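Workshop notebook, 26/08/2023
Glaze bench, Gretach

Saturday, so the place is quiet and I have no excuse for not writing up the dark green. The kiln was opened after breakfast. Batch 3273 is the one I have been calling the good one all week, mostly to keep my spirits up. Ware from it is on the left-hand rack. Please don't restack it. 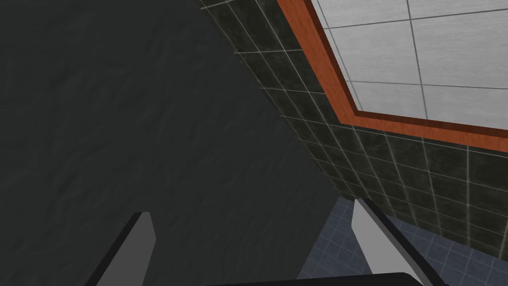
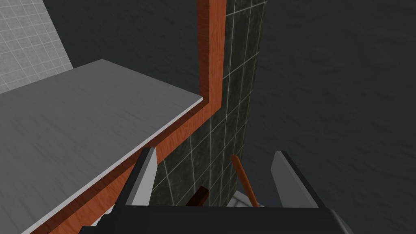 Batch 3273, what went in

Base is the usual Urkard clear, bought in, with iron and a little copper added here. I sieved it twice. The notes from last October say to sieve it three times, in my own handwriting and underlined, so that one is on me.

Applied by dipping, 3 seconds a piece, counted aloud. The radio was on, so some of them may have been 3 seconds of a fairly brisk song. Two coats on the small bowls, one on everything else. Left overnight before firing.

Kiln behaved. It always behaves when I sit next to it with a book and sulks when I go home for tea.

Results

14 small bowls in, all 14 out. Green on the outside is close to what I wanted, pond rather than bottle. Inside is darker and has gone black where the glaze has pooled at the bottom. I like it. Whoever is ordering for Makano may not, as their letter asked for "a cheerful green", and this is the green of something that lives under a jetty.

Test strips: the one-coat strip is thin at the edges and shows brown. The two-coat strip is better but has crawled in one corner, probably grease from my thumb. Wear the gloves. They are in the drawer marked STRING.

Mugs: one coat was not enough. Handles have come out patchy on the underside where the glaze ran away from the join. Two are stuck to the shelf and I have stopped being polite to them. Shelf will need grinding and a fresh wash before Monday's load.

Pinholes on the big plate, all on one side, the side nearest the spyhole. I opened the bung to look at the cones more often than I needed to. Draw your own conclusions, I have drawn mine.

Phromma clay

The new bag is wetter than the last and has a smell I can only call historical. It throws well enough. Shrinkage bar was 3 millimetres shorter than the old clay's bar after firing, so any lids made from one body will not fit pots made from the other. I found this out with a lid.

To do

Sieve the next bucket three times. Count with the radio off.
Try a slower cool and see if the black softens.
One cheerful green test for Makano, with less iron. I shall try to be cheerful while mixing it.
Label the Phromma bag before it gets used for mugs.
Find the other kiln glove. Last seen holding the back door open.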